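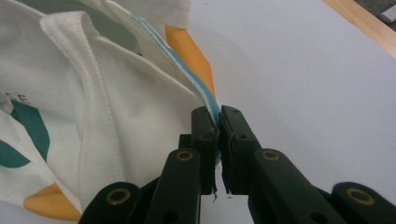

Folding and Packing: Frequently Asked Questions

Harnholm Household Guides. Maintained by Divya Naidu. Last revised in September.

How should a polo shirt be folded before it goes in a bag?
Lay it face down and smooth it from the collar towards the hem. Fold each side in to the centre, sleeves flat, then fold the hem up to the collar in two stages. Fasten the top button first. Pull any coloured edging straight before the first fold, as a twisted edge sets into a crease that needs an iron.

Does a shirt that has been left in a heap need washing again?
No. Shake it out, hang it for an hour and fold it as described. Steam the collar if it has curled.

Can I pack groceries in a thin plastic bag?
Yes, for light items. Open the bag out on the table before loading, with the mouth spread wide and the base flat. Place rectangular packets in first, lying on their largest face, and put small items alongside them. Lift by both handles together. 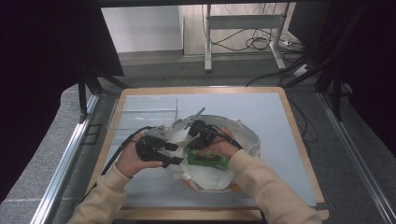
Plastic bag spread open on the work surface, green packet inside.

What is the weight limit?
We use 800 g for thin bags without a gusset and 5 kg for canvas totes. These are our own working limits. If the manufacturer prints a lower figure, use that.

Should a canvas tote be folded or stuffed into a drawer?
Folded. Canvas holds creases, and a tote that has been stuffed away will not stand open when you next load it. Find the two handles first and bring them to the same side. 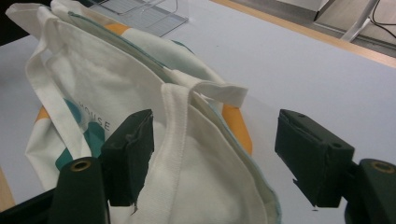
With the handles together, push the side gussets inwards and press the front and back panels flat against each other. Fold in thirds lengthways, tuck the handles inside, then fold once across. A medium tote such as the Wosby comes down to a block about 19 cm long. The larger Bhat needs one more fold.

Will folding damage a printed panel?
Not under normal use. Thick prints may crack along a sharp fold, so keep the crease on plain fabric where the design allows. Do not iron directly on the print. Turn the bag inside out or cover it with a cotton cloth.

Is it better to hang totes?
Hanging takes more space but keeps the panels flat. Hang an empty bag by both handles. A single handle pulls the opening out of shape over time. 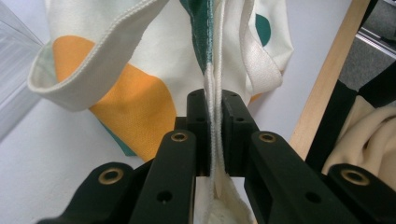
Storage and care

Where should folded bags be kept?
Upright in a shallow drawer, fold side up. The Damum drawer insert fits most kitchen units. Keep plastic bags in a separate section, as they slide under the canvas ones.

How often should totes be washed?
Monthly if they carry food, and straight away after a leak. Wash cool, reshape while damp and dry flat. Do not tumble dry unlined cotton canvas.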